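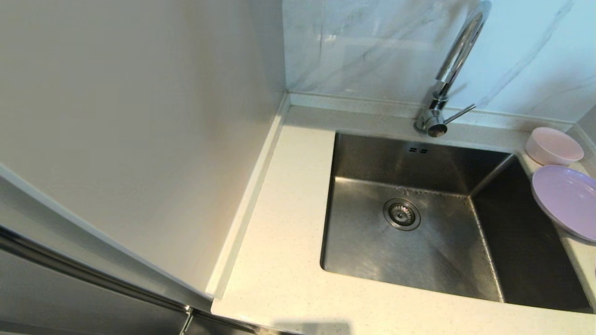
4.2 Recording examples at the sink

Home | Manuals | Nirkano Recorder | Set-up | Support

The Nirkano recorder stores each demonstration as one example for the Zurnel learner. Set the counter before the first example and leave fixed items alone for the whole batch. A bowl and a plate go at the right of the sink, the basin stays empty, and the strip of counter to the left of the sink is kept clear as the drop area.

1. Start a new batch and enter the task code. For dish placement the code is 907.
2. Bring the arm to the start pose and close the fingers.
3. Check the wrist view. Both fingertips must be visible.
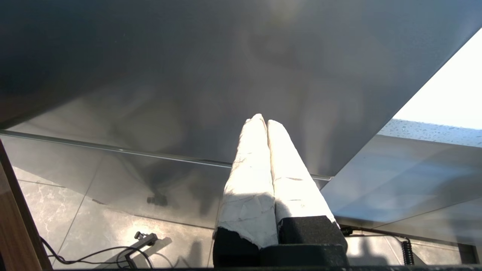

4. Press Record. Wait for the tone, then move the arm at normal working speed.
5. Press Stop when the arm is back at the start pose - not before.
6. Mark the example Keep or Discard. Discarded examples do not count toward the batch.
7. Repeat until the batch holds 100 kept examples.

NOTE: Change the position of the bowl and plate after every 40 examples. Enter the change in the batch log.

CAUTION: Keep hands out of the reach of the arm while the tone is sounding.

CAUTION: Do not unplug the wrist camera during a recording. The file will be closed early and the recorder will show error 3231. Delete the file and restart from step 2.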